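Zhuravel Two-Finger Hand Gripper

We've stocked the Zhuravel for a year now and it's still the tool I reach for first when somebody asks if machines can do chores yet. You hold it and squeeze it like a pair of tongs while its camera records the job, and those recordings are what a robot arm learns from. Picking up, sorting, putting away, the plain stuff that fills up a house or a packing bench!

Flat-sided things are easy. Round ones are where the fun starts, and I'd tell any new owner to spend their first afternoon on balls – one finger often gets there before the other, and you learn a lot about closing gently.

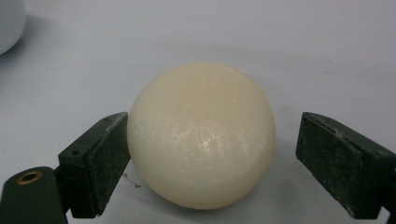 Can a robot tidy a room by itself yet?

Parts of it, in a room it has practiced in. Picking toys off a clear table is within reach for a well-trained arm, but a pile of laundry or a stranger's kitchen will still slow it down badly, and you'll want a person close by.

On the shop floor I'm more hopeful. Pylyp Kovalchuk runs the returns bench at Fatstead and recorded 50 pickups per item before handing the job to an arm. It now sorts 34 different items into bins, and he still packs anything floppy by hand.

The box holds the gripper, 2 spare finger pads and 4 mounting screws. Fits the Illance wrist plate. New stock comes in September.

Comments

Natalina Lombardi
Do the spare pads fit the older Zovau handle? Mine are getting pretty worn.

Latifa Ramadan
They fit mine, but I had to use the longer screws.

Bohdana Stetsiuk
Love this thing. My arm can clear the table after lunch now (cups only, forks are a disaster) and my kids cheer every time.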